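Introduction to Robotics – handout for week 4
Notes on the lab visit, Tuesday, October 22, 2019

These are my tidied-up notes from our trip to the Rosenthal building. A few of you were ill and a few more got lost on the second floor (it happens every year, the lifts don't all go up that far), so I've written more than I normally would. Please read them before the seminar and bring your own scribbles along too!

We were shown round by Ebise Tefera and Tymofii Hutsuliak, who run the manipulation bench for the Nilska project. Ebise gave the talk and Tymofii drove. The job we watched was pick and place, the bread and butter of the whole field: take hold of a thing, carry it, let go of it where somebody wants it. They do it in a toy kitchen, and I could tell one or two of you thought that was a bit of a comedown after the slides. Give it a chance.
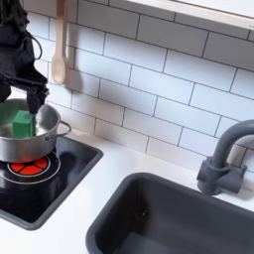
Ebise began with the question I've been nagging you with since week 1, which is what "put the block in the pot" means to a machine. You and I hear one instruction. She hears a string of them, and each can go wrong in its own way: find the block, find the pot, choose a grip, plan a path, come down, open the fingers, get out without knocking anything. Then she asked how you'd score it. Take the green block standing up inside the pot, with the gripper just over it. Is that a success? What if it had landed half on the rim? What if the pot had been shoved across the hob on the way? Wendell Sorensen argued for marking each step separately and I think he had the better of it, but I'd like to hear the other side from someone next week.

A word on the shiny pot – several of you asked me about this on the walk back. Polished metal is a nuisance for cameras. It shows you bits of everything nearby, and a depth sensor can come back with gaps or plain nonsense where the side of the pot ought to be. A matt block in one strong colour is far kinder. If you're choosing objects for your own project, start with the kind ones and work up.
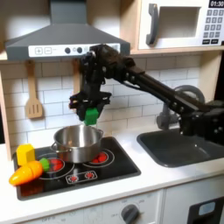
Photo: Vira Kostiuk

Now the approach. Look at how the fingers point straight down with the block held over the opening. Coming in from the top keeps the sums simple and keeps the hand clear of the sides, and you'll see it in most beginners' code, mine included. It stops being so handy when there's something overhead. The wrist is right up by the range hood, and a planner that only knows about the pot and the block will happily drive the arm into it. So your model of the world needs the furniture as well as the things you want to pick up. Anselmo Bedoya asked whether you could just fence off the hood as a no-go box. Yes, and for the coursework that's all I'm asking for.

Tymofii also talked a bit about logging. His advice was to save everything, including the runs you're ashamed of, and to write down what you changed between one run and the next. I wish I'd been told that at your age.
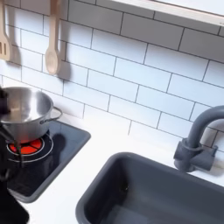
Fig. 3. Gripper beside the pot, with the sink to the right.

For the seminar, please do the following:

Write out the steps for moving a block from the counter into a pot. Next to each one, put how the robot could tell it had worked.

Pick a camera position and say what the arm would hide from it. In Fig. 3 the gripper covers part of the pot, so think about where you'd put a second camera.

Read chapter 4 of the course reader, skipping the section on force control, which we'll come to in February.

One side of A4 is plenty. Hand it to me at the start, on paper please, and put your name on it this time!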